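# Fruit on the table: notes for the Diltstead talk

Opening slide stays up while people sit down. 20 minutes, then questions.
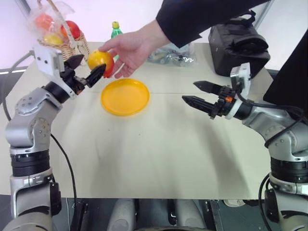
## 1. Start with the plate

- Yellow plastic, round, shallow, raised rim. Ask who has something like it at home.
- A rim helps with round fruit. On a flat board it rolls.
- Plastic is fine for a day or two — wash it between fillings.

## 2. Handing fruit over

- Hold it with curled fingers and don't squeeze. Bruises come up later, usually on the side nobody looked at.
- Wait until the other side has hold of it before letting go.
- Pass round the Gamura box here. One piece each, back on the plate afterwards.

## 3. Colour and ripeness

- Yellow-orange with a reddish patch: plenty of fruit looks like this, so colour alone is a poor guide.
- Weight and smell tell you more. Let the front row try.
- Mosell trial, October: 70 pieces sorted by colour, then cut. Nearly 40 were ripe. Say it slowly, people write it down.

## 4. How much to put out

- One layer only. Top it up from the kitchen.
- The Dabbas canteen used to pile it high and threw away 20 pieces a week. They now fill the plates at breakfast and again at 2 pm.

## If there is time

Washing: cold water, dry with a cloth, stalk end last. Skip this if the tea has arrived.

Leave the handout by the door and take the knives back to the kitchen.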